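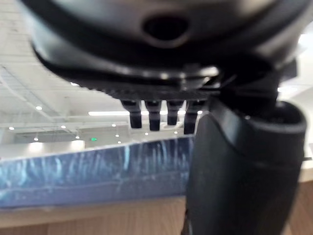
Figure 3. Wrist camera view with the gripper close to a blue item in clear plastic wrap.

4.2 Student task: handling and storing flat items

The second half of the course was built around one task. Each student team had to program the robot to take hold of a flat item on a wooden surface and put it on a shelf in a storage cabinet. The teams were free to choose their own order of steps, but they all used the same control software, Dolunlow, and the same two kinds of camera view, one from the wrist and one from the head.

Wrapped items gave the students the most trouble. Plastic film reflects the ceiling lights, and the streaks move as the wrist moves. In Figure 3 the top edge of the wrap shows up as a bright, uneven line, and the teams used this line to set the height of the grasp. Team Gunn, led by Uyên Hồ, first tried to find the item by its blue color alone. They dropped this after the second week and used color only to pick a starting point for the edge search.

The wrist view also has a fixed limit. Parts of the gripper cover the top and the right of the picture, so an item can be partly hidden at the moment it matters most. Khang Từ wrote a mask that leaves out these areas before any edge is looked for. The other teams later took over his mask with small changes.

In all, the teams logged over 400 attempts, of which 95 were set aside due to missing camera data.

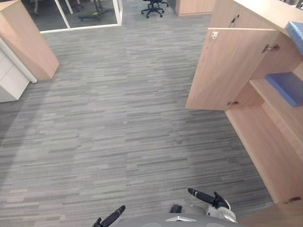 Figure 4. Head camera view of the storage area, with the door of the cabinet on the right open.

For the shelf step, the head view was used to find the cabinet and check the position of its door. An open door takes up floor space the robot may need, and students had to plan a path around it. The striped carpet in Figure 4 was a second problem. Its rows of gray streaks produced many false edges, and Xuân Lục's team solved this by searching only above the floor line. Their report gives 40 runs with this change. We return to the path planning results in Section 5.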